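Course Library > Household Science > Unit 4 > Chapter 9

Contents Previous Next Glossary Index

Chapter 9
Water, Soap, and Cloth

Most people who wash clothes give little thought to what happens between the dirty shirt and the clean one. The work is done by four things: water, soap or detergent, movement, and time. Heat is sometimes counted as a fifth. When one of them is reduced, another usually has to be raised to make up for it. A cold wash needs a longer soak or a better detergent. A short wash needs more movement.

This chapter looks at each of the four in turn. It begins with water, and in particular with the minerals dissolved in it, which cause more laundry trouble than any stain.

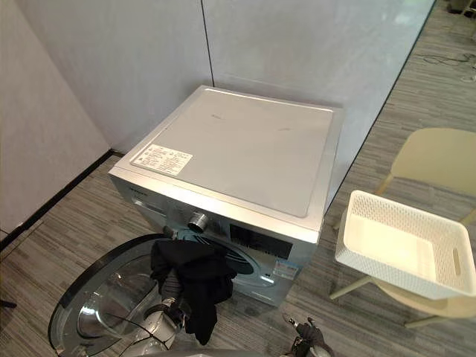

Hard water contains dissolved calcium and magnesium. These combine with ordinary soap to make a gray scum that will not rinse away easily and that settles in the weave of towels and sheets. Detergents were developed partly to get around this problem, but they too work less well in very hard water, and the usual remedy is to use more. The type of machine matters here as well. A front-loading washer, like the silver one shown with its round program knob, generally uses less water per load than a top-loader with a central post, so an overdose of detergent has less water to spread through and takes longer to rinse out.

Readers who live in the Udmont district can find the hardness of their supply in the yearly water report. The 2022 figure for Gosunley was 136 milligrams per liter, which counts as hard. Usov, fed by a mountain reservoir, has soft water and needs much smaller doses.

9.1 What Soap Does

A soap molecule has two ends. One end is drawn to water and the other to oil. When soap is added to a wash, the oil-loving ends gather around a speck of grease and the water-loving ends face outward. The grease is lifted from the fiber and held in the water until it is drained away.

Soap was made at home in Udmont long before it was sold there. A household account book from 1653 lists wood ash and mutton fat among the winter stores, both kept for soap. Hortensia Tamayo copied the recipe in full, and it is given in Reading 9A. 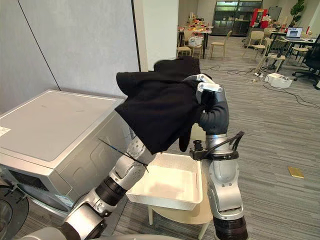 Figure 9.2. Dark cloth beside a front-loading washer. Dark dyes are discussed in Section 9.3.

9.2 Movement and Time

Soaking alone removes loose soil. To get at the rest, the cloth has to bend and rub so that fresh water is pushed through it. River washers beat cloth on stones, and later households used a ridged board. In a front-loader the drum lifts the clothes and drops them. Packing the drum too full prevents the drop, and the load comes out badly rinsed.

Stellan Söderlund compared full and half-full drums in his classroom trials at the Swanepoel school, using 80 cotton squares marked with cooking oil. His results are in Table 9.1. 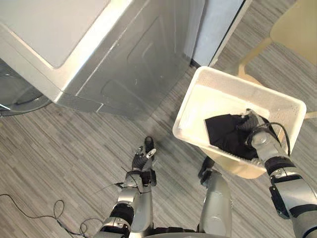 Before You Read

Write down the washing instructions from three garments you own. Note the fiber content of each. Keep the list, as you will need it for the dye test in Section 9.3 and again in Chapter 10.

Terms to know: hardness, scum, detergent, agitation, rinse, colorfast.

Comments (6) Shares (14)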